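Istivham Kitchen Words: a household recipe vocabulary

README, last revised 27 July 2020

Welcome, and thank you for stopping by. Istivham is a small collection of cooking words and phrases as people say them at home, gathered from handwritten recipe books, letters and the backs of envelopes in and near Pinville. It began as a list I kept for my own use when I was typing up my aunt's puddings and couldn't work out what she meant by "a good knock of butter", and it has grown a fair bit since then, mostly thanks to other people's aunts.

What you'll find in the folder

entries.csv is the main file, one phrase to a row.
sources.csv lists the recipe books and letters, each with a short code.
spellings.txt holds the odd spellings I decided to keep, with the ordinary spelling beside each one.
notes/ is a folder of longer remarks on phrases that wouldn't fit politely into a single cell.

The columns in entries.csv

phrase: the words exactly as written, including capitals and underlinings (an underlining is shown with a low dash on either side).
meaning: my best reading in plain English. If I am guessing, the cell starts with a question mark, and I'd be very glad to be put right.
kind: one of measure, heat, texture, timing, tool or telling-off. The last one is for remarks such as "do NOT let Father stir", of which there are more than you might expect.
source: the code from sources.csv.
decade: when the page was probably written, left blank if there was nothing to go on.
dish: what was being made, where the page says so.

Where the words came from

The first batch came out of 31 recipe books lent by families in Pinville, and the second from a box of letters sent between Pinville and Tosport by two sisters who seem to have argued about pastry for most of their lives. The Lâm family very kindly lent a further 14 letters, written partly in Vietnamese, and Thoa Tạ read those and put the cooking phrases into English for me. Her English versions are in the meaning column and the Vietnamese is in the phrase column, with all its accents, so please open the file as UTF-8 or you will get a dreadful muddle of boxes and question marks (and then you'll think I was guessing at everything).

Dirceu Quintana typed up the Tosport side of the pastry letters and did it far more neatly than I did mine. If you notice that the second half of the file has tidier commas, you know whom to thank.

How the phrases were chosen

I kept a phrase if a careful reader who had never stood in that kitchen might be puzzled by it. "Bake until done" went out, though it pained me. "Bake until it smells like Sunday" stayed in. Phrases that turn up in more than one book have a row for each, with the same wording in the meaning column if I felt sure they meant the same thing. Shop names and the full names of neighbours have been taken out and replaced with square brackets.

Known troubles

Measures are the weakest part. A "teacup" in one book clearly isn't a "teacup" in the next, and I have not tried to turn any of them into grams. Oven heats are nearly as bad: "slow", "slack" and "falling" may be three heats or only one. The decade column leans on handwriting and stamps, so do treat it gently. In June I found that 40 rows had been given the wrong source code; those are mended now, but if you downloaded an earlier copy, please fetch a fresh one.
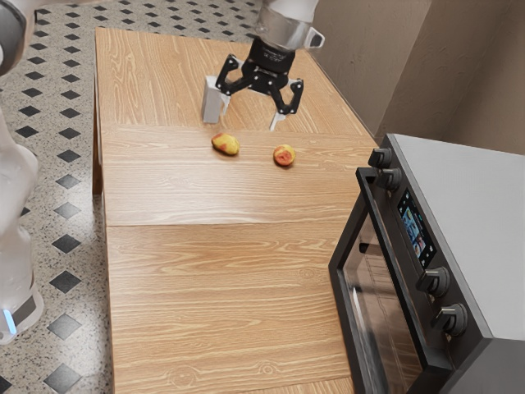

Dirceu wrote back after reading the paragraph on oven heats to say that he was fairly sure "falling" meant an oven left to cool after the bread came out, and that his side of the letters used it only for custards and meringues. I've added his reading to the notes folder, and left the question mark in place until another book agrees with him.

Using and sharing

You are free to copy, print, quote or build on any of it, so long as you mention Istivham by name and leave the source codes in. Please don't try to work out who the neighbours in square brackets were. Some of the remarks about their sponge cakes are not kind.

Sending corrections

Open an issue with the phrase, the row and what you think it means. Photographs of a page are welcome if the writing is legible, and so are phrases from your own family, provided everyone concerned is happy to have them here. I read everything, usually of an evening, and answer rather slowly in jam season.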